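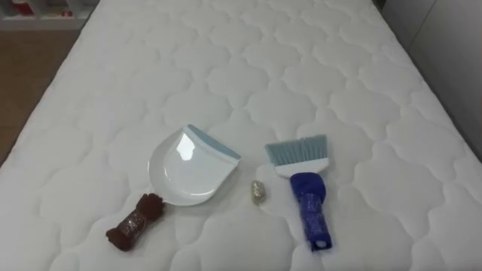 How often do you really have to wash a comforter? Every couple months if there's a cover on it, more like every month if there isnt.

ok so laundry thread, because I did the whole bed this weekend and I have opinions. 1/

Do NOT cram a king size comforter in a home washer. I did this in October. It came out with a dry patch in the middle the size of a pizza. Soap still in it too

Went to the laundromat on Jasport this time. Big front loaders, the kind you could sit in. 12 quarters for the wash, 16 if you want the extra rinse. Get the extra rinse.

Detergent: way less than you think. I use Zulta, the unscented one, half a cap. Full cap and you're rinsing till spring

No fabric softener on anything with down in it. Or towels. Stopped using it on towels last year and they dry you again, wild

Drying is the long part. Low heat, two tennis balls, take it out every half hour and shake it like you're mad at it. Mine took three rounds. Bring a book, bring a snack

Feels dry and IS dry are two different things with down. Squeeze the corners. Cold and clumpy = back in

Someone asked about dry cleaning. Pavlović on the corner does comforters, they're nice, they do good work, but you're without it for a week and it's February. Hard pass

Sheets: hot for white, warm for everything else. Zip or button the duvet cover BEFORE it goes in or it will eat your pillowcases. Found a sock in mine from who knows when

My good sheets are the Prodance ones, 300 thread count, plain cotton. Had a fancy 1188 set once, a gift, slept like I was wrapped in a raincoat. Gave it away

Pillows can go in the washer too, most of them. Two at a time so the drum doesnt walk across the floor. Check teh tag, foam ones can't

Fitted sheet folding: no idea. I roll it up and shove it in the closet. Don't send me the video, I've seen the video

Anyway bed's made, going to go lie in it. Will do stains next if people want, I have a lot to say on coffee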